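Buy the rehearsal before you buy the arm

Every February our workshop at Dresteck makes its equipment plan, and every February the biggest line is a new machine. This year it was a second robot arm. I was against it, and I want to explain my opinion, which was not very popular.

We repair and fit handles for garden and building tools. The arm we wanted is made by Asex, and I have nothing bad to say of it. But the price on the offer is only the first price. After it come the fingers, the guard, the training, and the weeks when a good worker stands beside the machine and corrects it. In our plan for the first arm we put 64 hours for this work. We used 723.

So I proposed to spend first on simulation. A licence and a better computer cost us 2,000 euros, and for this money we can try a grip many times and break nothing. Long tools are a good test. The weight is at one end, the handle is round, and a small error at the fingers becomes a large one at the other end of the wood. 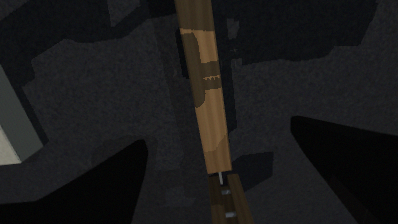
My colleagues answered that a simulated floor is not our floor, and they are right. Friction is guessed, and wood in a computer does not swell in the wet season. Still, I prefer to learn on a screen that the fingers are too wide — before we have paid 700 euros for a pair of them.

I do not say that small firms should never buy the second arm. Perhaps we will order ours next year. But I would like to see, in every such plan, one line for rehearsal and one honest line for the hours of our own people. If these two lines are empty, I would not sign it.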